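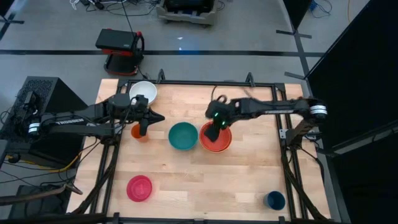

Home | Open roles | Studies | People | Safety notes | Contact

Tuesday, December 3, 2024
Posted by Llinos Rees, Putstead Robotics Workshop

OPERATORS WANTED, two-arm table, paid, starts in January

Short version: we need 5 people to drive the arms while we chase a gripper fault. No robot background needed. Steady hands, patience, willing to hit a stop button without feeling silly about it. Read the fault part before you write to us please.

What went wrong

In April the right gripper closed on a bowl and kept closing. Operator let go of the hand control, gripper did not. Bowl was ceramic, we used ceramic back then. It broke and a piece went past the operator's shoulder and landed by the door. No one hurt. Operator was inside the floor tape at the time, reaching for a cup that had rolled, and should not have been, and we should not have had a setup where that was so easy to do.

We changed the gripper controller and thought it was done. Then in the fall it came back, milder. Same pattern: release signal sent, fingers stay shut, then open late. Longest delay in the logs so far is 2 seconds. Doesn't sound like much. Try it with your thumb near the thing.

So far we know:

- It happens on both arms, more on the right
- It happens mostly with stacked bowls, where one finger goes inside the rim
- Never yet reproduced with no load
- Swapping cables made no difference, swapping them back made no difference either
- Force limit is now set low in hardware as well as software, so a late release today means a pinched bowl and a note in the log

What we don't know is why. Matvii Sirko's guess is that the controller sees the finger wedged inside the rim and treats it as a normal grip that needs holding. My guess is the message queue. We need more sessions with more different people, because everyone on staff now drives the same careful way and the fault hardly shows up for us anymore.

The work

You stand at the operator station, outside the tape, and drive both arms with hand controls. Bowls, cups, small dishes. Pick up, put down, unstack, stack, pass from one arm to the other. Same few tasks over and over with the layout changed each time. A session is 60 minutes with a break in the middle, longer if you want, we won't push it. Target is 200 sessions in total across everyone.

After any late release you stop, say so out loud, and write a line in the log: which arm, what it was holding, what you were trying to do. Plain words fine. "Right, red bowl, wouldnt let go" is a good entry. Please do not try to work the gripper loose by wiggling the arm, we lose the data and it makes the joint motors unhappy.

Some sessions will have no faults at all. Those count too and are paid the same.

Safety, read this

After April we rewrote the rules and they are not up for discussion:

- Nobody inside the tape while the arms are powered. Includes me. Includes picking up something that fell
- Two people in the room for every session, one of them on the stop
- Both stop buttons tested at the start, and again after the break
- Long hair tied back, no lanyards, no loose sleeves
- Closed shoes. There are cables on the floor and we are working on it
- If anything sounds or feels off, stop. You will never be asked to justify a stop and it doesn't come out of your time

You'll get a walkthrough of all this on your first day, paid, before you touch the controls. You will also be shown the full April report. If you read it and want to leave, fine, you still get paid for the day.

Who we want

Over 18. Able to stand for the session, or sit, we have a tall stool that works OK with the station. Fine close-up eyesight with or without glasses. Left-handed people very welcome, we have had hardly any and the fault log is lopsided as a result. Gamers, cooks, sewing people, dental techs, all have done well. Some of our best operators had never seen a robot arm.

If you've worked on the Atska grippers or with Gerno controllers before, tell us, that's a seperate conversation and probably a different rate.

Can't take: anyone with a pacemaker or similar implant (we haven't had the equipment checked for that, so it's a no until we do), or anyone currently working for a company that supplies our parts.

Pay and hours

Hourly, paid every two weeks, rate sent with the first reply. Daytime slots and a few evenings. Mornings are filling first. You pick your own slots but please don't book and not show, the second person has to be there too and then they just sit.

Parking behind the Chan building, the side door, not the loading dock. Bus stops out front.

How to apply

Email through the contact page, subject line OPERATOR. Tell us:

- your name and which hand you write with
- days and times you can do
- anything you do that needs careful hands, one or two lines
- any injury to hands, wrists or shoulders we should plan around

No resume. No cover letter, really. We read them in the order they come in and will stop when the spots are full. Matvii answers technical questions about the fault, I do everything else, scheduling and pay and so on. If you dont hear back within a week write again, the contact form eats things sometimes.

People who did sessions with us before April can apply again but need to redo the walkthrough, the stop procedure is different now.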